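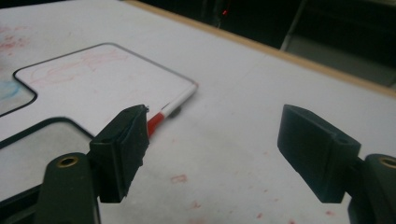

What does a student need to know before joining the Sindotdale robotics club? Very little beyond basic arithmetic and a willingness to keep a written log, according to the club's admission notes, which ask for no programming experience.

The club meets in the engineering annex at Sindotdale from 4 p.m. until the building closes, and this year it has 13 members. Most arrived with an interest in games or cars. By June they are expected to present one working task at the Cenier Student Showcase, where teams are judged on reliability as well as on the quality of their records.

This year's task is tidying a work surface. A two-fingered gripper must approach a pen or marker lying at any angle, close on it and set it down in a tray. Zahira Govindasamy, the faculty adviser, chose it after the previous group spent most of a term on a walking machine.

"A pen is narrow, it rolls, and it sits very low," Govindasamy said. "Students find out quickly how much they do with their own fingers without thinking about it."

The practice surface is a white board with a thin tan wooden border, scuffed and marked with traces of red. Dark outlines with rounded corners divide part of it. The gripper's black fingers face each other, each with a blocky jaw pad on a mounting arm fitted with a brass-colored threaded insert. The front of one pad has become slightly ragged.

Wear of this kind is a regular subject in the log. Maximiliano Casado, a second-year student responsible for the hardware, records each change of pad and the result of the next 20 attempts. Fitriani Hidayat keeps the matching record for software. The two logs are read together before any change is approved, a rule adopted after an afternoon in which both students corrected the same fault and produced a new one.

The scoring rules set by Cenier are strict. A team is allowed 5 minutes to prepare and may not touch the equipment once a run has started. An object that is dropped may be attempted again, but the clock continues. Adi Yusof, who captained last year's team, now runs practice sessions under the same conditions, with a kitchen timer and a printed score sheet.

Parts are supplied at cost by Estska, and the annex is provided under an agreement with the Hutapea Foundation that comes up for renewal after the showcase. Melur Chong, who coordinates student programs, has asked for a second bench so that the club can admit younger pupils next year. Applicants will attend 2 trial sessions and submit a page of notes from each.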